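November 27, 2025
Robot lunch, and other chores

Long day, feet hurt, writing this fast before I forget it.

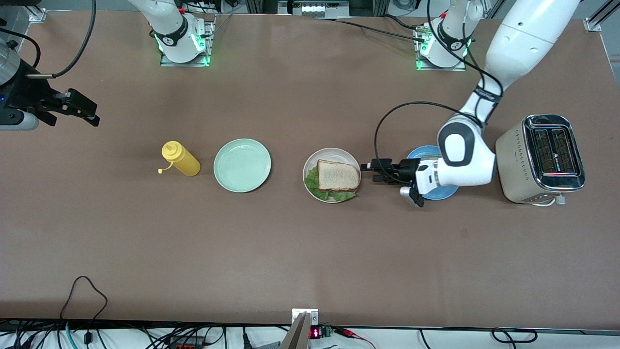

The sandwich

Two arms, one sandwich. White bread, lettuce, in a bowl for some reason, with the toaster at the end of the row and the mustard lying on its side. I keep thinking about how little there is on that table and how hard it still is. My kitchen counter at home has 50 things on it before breakfast. Mail. A phone charger. The cat, sometimes.

The gripper was right down over the blue plate when I was looking. Two fingers. I tried making lunch with two fingers on each hand tonight, at the sink, feeling stupid. Bread is ok. Lettuce is awful. Lettuce slides out and then you grab harder and squash the bread. Gave up and used my hands like a person.

So can they do chores yet? My answer in September was no, flat no. Tonight it's more like, some of them, if someone sets the table first and picks up after. Which is what I said about my kids at age four, and they got there.

The floor at Flavside

Different story at work. The Wultiditz machine on the packing line did 1084 boxes on the early shift and I did my part of the rest with a bad wrist. It doesn't get tired, fine. But every box is the same box. Put a crushed one on the belt and it stops and beeps untill somebody walks over. I was that somebody 3 times before first break. Walk over, pull the box, press the green button, walk back. That's a chore too, the machine just gave me a new one.

The sales guy from Billov told us at the demo that sweeping and wiping down would be next. Asked him about the spill under station two, the sticky one, with the label backing stuck in it. He said "edge case." I have been scraping up that edge case for six years.

Still. I don't want to be the one who sneers. My mother did laundry by hand till she was thirty and cried when the washer came, and the washer can't fold either. Nobody holds that against it.

What I'd want

A thing that empties the dishwasher. Just that. Knows a wet cup from a dry one, doesn't stack the big bowl on the little bowl. Would pay real money. The Ruiz-Ortega catalog has a kitchen arm in it now, $1521 for the arm alone, and then you read down and the gripper is extra, the mount is extra, and it says it wants a clear flat surface. If I had a clear flat surface I wouldn't need help.

Also who wipes the robot? Mustard gets in everything. I'd be in there with a toothpick.

And all the cables. I'd trip on them by day two, or the cat would have them.

Things to do
call about the wrist
ask if line training is paid this time, get it in writting
buy lettuce, ours is brown
move the mail off the counter, it's been a week

Dishes still in the sink. Going to do them now, no, morning. Setting the alarm for five.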